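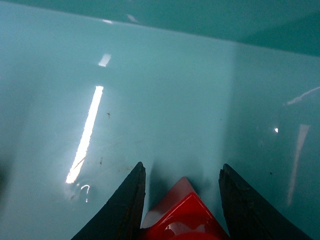
Storage of Small Parts: Notes from the Covville Workshop

In September the workshop in Covville adopted a revised arrangement for its bins and work surfaces. The present entry records the arrangement for readers who have followed earlier posts on the subject.

Plastic tubs are now emptied and wiped at the close of each working day. A smooth interior is preferred, as ribbed floors collect dust and filings. Tubs supplied by Curkus are kept on the lower shelves; the older Clavora stock has been assigned to cable and packing material. Labels are placed on the short side only, in letters large enough to be read from the doorway.

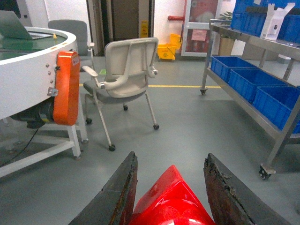
The floor plan received more attention than the shelving. Under the previous plan, seating was stored along the far wall and carried across the room when required. Chairs now remain near the equipment, with a gray office chair behind the large round machine and a lighter rolling chair out in front. An open laptop may be set on the green surface inside the white rim, provided that it is removed before the daily wiping. Cables on the floor are to be inspected each morning at 8.

Two matters remain open. The shelf nearest the door is too shallow for the larger Curkus tubs, and a replacement has been requested through Xiao. The written inventory, which runs to 11 pages, still follows the old shelf numbers and will be corrected in stages, beginning with fasteners.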